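4.2 What the cell left to the bench

Moura introduced the arm in its repair hall in March, and management described it to us as relief from tedious work. We treat that claim with some caution. Of the 2345 towers logged during our study, 1387 went through the cell, yet the four technicians we interviewed did not say their days had become lighter. Hacer Karakaya put it this way: "I used to fix computers. Now I fix the ones it gives back, and I get them without the history."

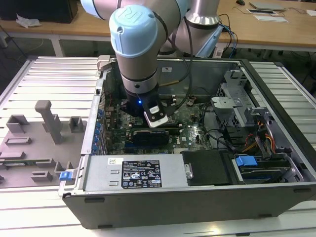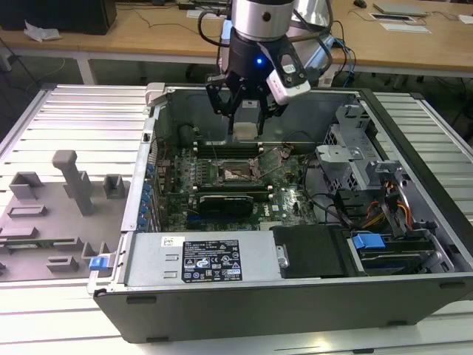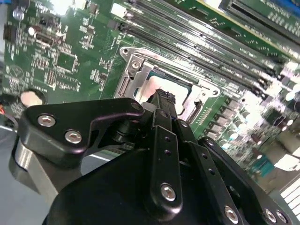 Figure 3. Work on the motherboard of a desktop tower. Top and middle: the arm over the open case. Bottom: the processor socket, from the wrist camera.

Reported time savings leave out the handoffs. Quang Đồng kept a notebook of them, 61 entries in all, and most concern small judgments such as whether a latch is stiff or broken. These had been made by feel and never written down, so they appear in no baseline. The supervisor, Marcelino Lopes, disputes this reading and points to fewer complaints of sore wrists. We accept the point about wrists. It says little about skill, and the two newest hires told us they had yet to seat a processor by hand.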